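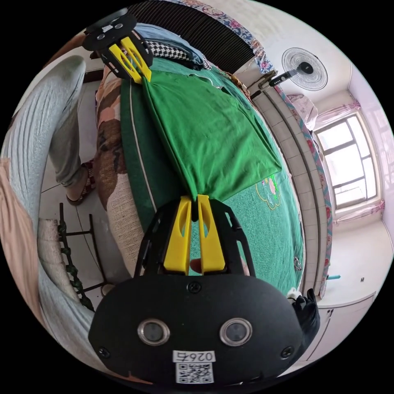 The shirt had been giving Omar Sayegh trouble since April, and by the time the rains came he had begun to think of it as a relative, the kind you can't ask to leave.

It was green, and that was most of the problem. The segmentation model at Plivora had been raised on pale laundry over dark tables, and it had grown up confident and a little spoiled. Give it a white towel and it would trace the hem as neatly as a tailor. Give it a green T-shirt held out over a green bed and it would draw you one enormous garment, shirt and mattress cover together, and then the planner, which believed everything it was told, would set about folding the bed.

"It wants to fold the bed again," Omar said, to the room in general.

Greta from tooling used to laugh at this, back in spring. Now she only slid the cookie tin a few inches closer to him and went back to her own screen. It was ten minutes to nine in the evening and the two of them were the last ones in, apart from the fish.

The planner was called Ultach, a name that had come with it from whoever wrote the first version, and which no one had liked enough to explain or disliked enough to change. Omar was fond of it. It was old code, full of comments that apologized to people who had long since left, and it had a kind of good manners he didn't find in the newer modules. Before it moved anything it always asked for a second opinion from the perception side, and it waited a full 63 milliseconds for the answer, like somebody holding a door. The trouble was that the perception side answered promptly and wrongly, and Ultach thanked it and went ahead.

He scrolled back through the recording one more time. Two pairs of yellow fingers, one shirt between them, and the whole quiet bedroom going on behind: the pink curtains, the fan up on the wall, the blue blanket somebody had folded near the headboard with more care than any software of his had ever managed. He had looked at that room so often that he could have walked through it in the dark. He knew it better than his sister's guest room, where he had slept every other winter for years, and he had a foolish wish to send the household a card. He had grown particularly attached to the flowers stitched into the green cover, white and pink and yellow, beside the shirt. His mother had done stitching like that, in the evenings, with the radio on and her glasses pushed up where they couldn't possibly be helping.

He stopped the recording there and sat with his hand on the mouse.

His mother used to lay things out on her own bed to fold them, and it came to him now that she had never looked for the edges either. She had talked the whole time, for one thing, usually about the neighbors, and you can't search for a hem while you are being truly thorough about the neighbors. She gave the shirt a shake and the shirt moved and the bed stayed where it was, and her hands went off and did the rest without her.

"Greta," he said. "What does Purba do with the motion field?"

"Throws it away." She pulled out one earbud. "It throws it away after it's done stabilizing. Why? Do you want it?"

"I think I want it very much."

Purba was the tracking library, and it was Greta's, more or less, in the way that a garden belongs to the person who waters it. She rolled her chair over with the cookie tin riding in her lap, and for a while they argued pleasantly about buffers. She wanted to keep two frames. He wanted to keep ten. She said ten would make the logger fall over, and he said the logger fell over anyway, and she said that was a hurtful thing to say about something she had written on her honeymoon. They settled on two, with a promise that they would talk about it again when people had slept.

The change itself was small. When the colors on either side of a boundary came out too close to call, the model would stop guessing and look at what had moved between one frame and the next. Whatever traveled with the fingers was shirt. Whatever stayed with the room was room. Omar wrote it in a single function and gave it a long, plain name, so that whoever came after him wouldn't need to phone anybody, and then he wrote a comment above it, and took the apology out of the comment, and put half of it back.

They ran it against the Greltden set, which had 3000 clips in it and took long enough that Greta went down to the corner for soup. The rain had let up a bit. Omar fed the fish and washed both mugs and stood at the window and did not look at the progress bar, or not more than anyone would.

When she came back up the stairs he was in his chair with his coat on, leaning toward the screen.

"Well?" she said, holding the soup away from the keyboards.

"Look at the sleeve."

The outline went around the shirt. It wobbled at the left shoulder, and down by one corner it had grabbed a little of the mattress cover and seemed reluctant to let go, but along the hem, where the fingers pinched, it ran straight and sure, and the bed lay underneath with its flowers, left in peace. In the log window Ultach had asked for its second opinion, waited, received it, and planned a fold. A modest one, in half.

"It's wrong at the shoulder," said Greta.

"It's very wrong at the shoulder," Omar agreed happily, and he took off his coat again and made room on the desk for the soup.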